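A day out at the Destamero test ground

I had been promising myself a trip to the Destamero open day for three years running, and every time something got in the way - a christening, a burst pipe, and once a plain old failure to read the email properly. This May I finally managed it, and I came home with sore feet, a canvas bag I didn't need and a great deal to say, so please put the kettle on before you start.

Destamero, for those who haven't come across it, is the old airfield where Puvine tries out its delivery vans. They are the driverless ones, the squat little things with no cab that some of you wrote to me about after my piece on bus lanes. The company opens the gates to the public once a year, and you have to book, and the booking page is dreadful. I had to enter my postcode four times. But the confirmation did arrive in the end, and it came with a very thorough map.

I took the train and then the shuttle bus from the station, which I had rather assumed would be driverless and which had a very cheerful driver indeed. She told us she'd been doing the route since the site opened and that the pheasants were the worst part of it. We passed two of them on the way in, standing in the road as if they held the lease.

They were very organised at the gate. You are given a lanyard, a hi-vis waistcoat (mine came down to my knees) and a little talk about staying behind the painted lines. Then you're split into groups of 18 and sent off round the site in different directions, so that you never have the whole crowd in one place. I thought this was a lovely way to do it. By the second stop we had all got chatting, and a retired postman in our group was asking far better questions than I was.

Our first stop was the loop. It's a stretch of the old perimeter road, marked out with junctions, a zebra crossing, a mini roundabout and a row of parked cars that looked as though they'd been there since the nineties. The vans go round it over and over. We stood on a grassy bank and watched one come up to the crossing, where a member of staff was waiting with a pushchair (no baby in it, I hasten to add). The van slowed down in good time, stopped well short of the stripes, let her over and moved off again as gently as you like. Somebody clapped. She did it again with an umbrella up, and again walking backwards, and the van stopped each time.

The postman wanted to know what happens with a dog on a long lead. Our guide said it was a good question and that they had a stuffed one in the shed for just that purpose, but it was being mended.

What struck me most was how slow it all is. I think we've all been fed so many films of cars swooping about by themselves that you expect a bit of drama. These vans trundle. The top speed on the loop is about what you'd do looking for a parking space, and the guide was quite frank that this suits them. A parcel doesn't mind if it takes four minutes longer to get to you. It doesn't feel sick on the corners and it doesn't ring up to complain. I had read any number of articles on why the money has moved from robot taxis to robot vans, and none of them put it to me as plainly as that.

From there we walked over to the depot, which is in one of the original hangars and is bitterly cold even in May, so do take a cardigan if you go. This is where the vans are charged, washed and loaded. There's a big board on the wall showing how many practice drops have been made since the start of the year, and when we arrived it stood at 1,361. A drop, I learned, is counted only when the van gets to the right door, opens the right locker and comes home again without anyone stepping in. The number of drops where somebody did have to step in was on a smaller board round the corner. I did ask, and we were taken to see it, and I give them credit for that. Most of those were down to bins. Wheelie bins, left out on the pavement at funny angles, are apparently the great enemy.

Loading is still done by hand for the most part. The lockers are in a sort of honeycomb down either side of the van, made by a firm called Brabec who used to do catering trolleys for trains, and you could see it in the door catches. I had a go at loading one. You scan the parcel, a locker pops open, and you have a few seconds to get the thing in before it beeps at you. I was beeped at twice. The lady next to me, who had run a school kitchen, wasn't beeped at once and was very gracious about it.

Lunch was in a marquee and was better than it had any right to be. There was a leek and potato soup, and proper rolls, and a tea urn that never ran out. I sat with a couple who live in one of the villages where the vans are due to start running for real, and they weren't at all of the same mind. He thought it was marvellous, as he can't drive any more and the chemist has shut. She was worried about the lane by the church, where two cars can't pass, and what would happen when a van met the milk tanker coming the other way. She'd put this to one of the engineers and been told the van would reverse to the nearest passing place. She said she'd believe it when she saw it, as her own husband never would.

I think she has a point about the lane. I also think she ought to be listened to, and there was a table for written comments by the marquee door with a nice big box, though only one pen. I do hope they bring more pens next year.

After lunch there was a choice between a talk on insurance and a walk round the workshops, and I'm afraid I didn't agonise over it. The workshops are down a long corridor in the old officers' mess, with lino that squeaks, and you go from door to door at your own pace with a member of staff in each room to answer questions. I spent a good while in the one where they keep the wheels. They wear out faster on the inside edge than you'd expect, on account of all that going round in the same direction, and now they send the vans round the other way in the afternoons.

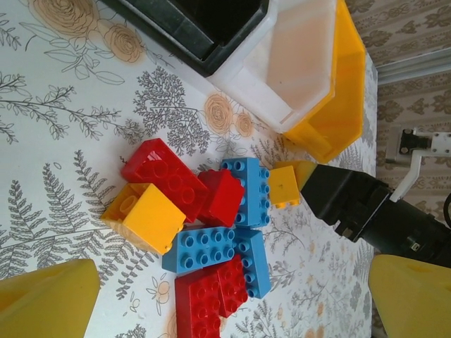
The other thing I was keen to ask about was Tivow, as several of you have mentioned it in letters. Tivow is the app you'd use to book a delivery, and to open your locker when the van pulls up outside. I don't get on with apps as a rule. I was handed a telephone with it already set up and told to order myself a packet of biscuits, and I'll admit I managed it with only one wrong turn. You get a message when the van is at the end of your road, and another when it's outside, and then a large green button. If you don't come out, it waits ten minutes and goes away again. There is a number you can ring if you haven't got a smartphone, and a real person answers it, and I asked them to write that down for me so that I could pass it on with confidence.

What I couldn't get a straight answer to was steps. If you live up a flight of them, or at the back of a block of flats, the van can't come to you and you have to go down to it. For plenty of people that's no hardship. For my neighbour with her hip it would rule the whole thing out. The young man in the workshop said it came up at every open day and that they were looking into it, and he did look properly sorry. I should like to see something firmer than that before the service starts, and I said so on my comment card, when I had waited for the pen.

We finished with a ride of sorts. You can't sit in the vans, of course, but there is an old milk float they've fitted with the same kit, and it takes three people at a time round half of the loop. I went with the postman and the school kitchen lady. It was the smoothest ride I've ever had in a milk float and also the only one, so make of that what you will. At the mini roundabout it gave way to a pheasant, and sat there very patiently until the bird had finished whatever it was doing, and we all three fell about laughing.

They told us at the end that 1,048 people had booked places across the day, which is more than last year, and that tickets for the next one will go up on the website after Christmas. It costs nothing to go in. The shuttle from the station is free as well, but the last one back leaves at half past four sharp, and it really is sharp, as I watched it go from the wrong side of the car park with my waistcoat still on. There's a taxi rank at the garden centre, fifteen minutes' walk along the verge. Wear sensible shoes, take a cardigan for the hangar, and bring a pen.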